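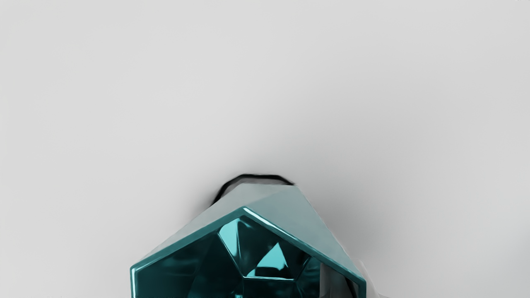 Tip 7: Stop trusting shiny things in the sim

I love this one because it cost me a whole evening and then took two minutes to fix! My little workshop sorting arm practices in simulation before I let it near the real bench, and the teal faceted piece is my torture test. Glossy rim, dark reflective inside, pale gray surface all around it.

What went wrong: the arm kept driving its fingers straight down past the rim. The depth guess was locking onto the bright turquoise reflections inside and reading them as a surface much farther away. On the real bench in Bedthorpe it did the same thing with a glazed cup, and chipped it.

What to do:

Set a floor height in your motion settings and never let the tool go under it. Mine is 40 mm above the bench for anything new.

Cap the closing force before the first run. The Wallura controller ships at 900 on its own scale, and I now start at 300.

Test with the reflections turned off, then on. If the grasp point jumps, you've found your bug - and you found it without breaking anything!

Dust real glossy parts with a little cornstarch while you tune. Wipes right off.

Keep the stop button by your free hand, and keep the other one out of the way.

Next up, tip 8: labeling your cables before they turn into spaghetti.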